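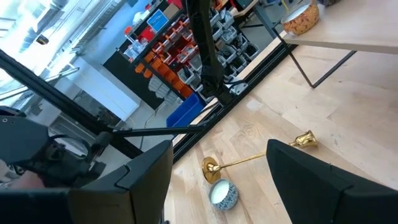
How long should a tin candle burn at a time?
Until the wax has melted all the way to the rim, then put it out.

Putting out your Nirnik tin candle

1. Lower the bell of the snuffer over the flame – lower, not plunge.
2. Wait for the smoke to give up.
3. Leave the tin alone until it is cool.

Note: Blowing also works, if you like wax on the table.

Caution: The bell gets hot. Hold the snuffer by the rod.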